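## 2. Hanging the Lornach curtain

You've got the stand up, so now comes the fun part! A plain wall turns into a proper dark background in less time than it takes to make lunch, and once you've done it you'll want to hang one in every room.

**You will need:** the Lornach curtain, the crossbar, 17 clips, a hand steamer, and a second person if you can find one.

1. Unfold the curtain on a clean floor and let it rest overnight if it came tightly packed. A lot of the sharp creases will drop out by themselves.
2. Find the hem with the sewn-in label. It goes at the bottom, facing away from the table.
3. Slide the crossbar through the top pocket, working from the middle out toward both ends. Bunch the fabric as you go (it feels like threading a drawstring, and it's oddly satisfying).
4. With one person at each stand, lift the bar and drop it onto the pins. The bar is 218 cm long, so check for ceiling lights first.

> **Caution:** Never raise the stands with the curtain already on them unless both sandbags are in place. The loaded bar is top-heavy.

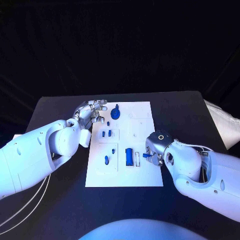
5. Spread the clips evenly along the bar and pinch the fabric into each one. For a flat look, pull it tight between clips. For soft folds, leave a little slack. Try both!
6. Steam from the top down, holding the steamer a hand's width away. Keep it moving, and let the cloth dry fully before you touch it.

> **Note:** Don't iron the Lornach. The nap flattens and leaves shiny patches that won't brush out.

7. Go over the front with a lint brush, always downward. Black cloth shows every crumb of dust, and five minutes here makes a huge difference later.
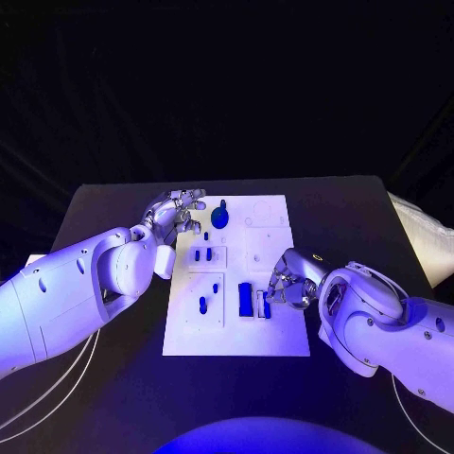 ## 3. Placing the table

1. Leave a gap between the table and the curtain wide enough to walk through. You'll be so glad of it when something rolls off the back.
2. Level the table with the screw feet, then lock the 2 front feet with the nut on each.
3. Switch on the lights you plan to use and look at the curtain from the front. If the folds show up more than you'd like, turn the lights a little toward the table.
4. Mark the feet on the floor with tape so you can put everything back in the same spot next time.
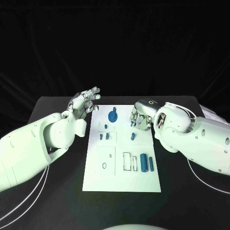

*Black curtain behind a dark gray table, with a white board on top.*

### Taking it down

Unclip from the ends inward, lift the bar off with a helper, and roll the cloth around the Tretberg tube with the nap facing in. Store it lying flat.

*Section revised January 13, 2024, by Keerthana Sastry*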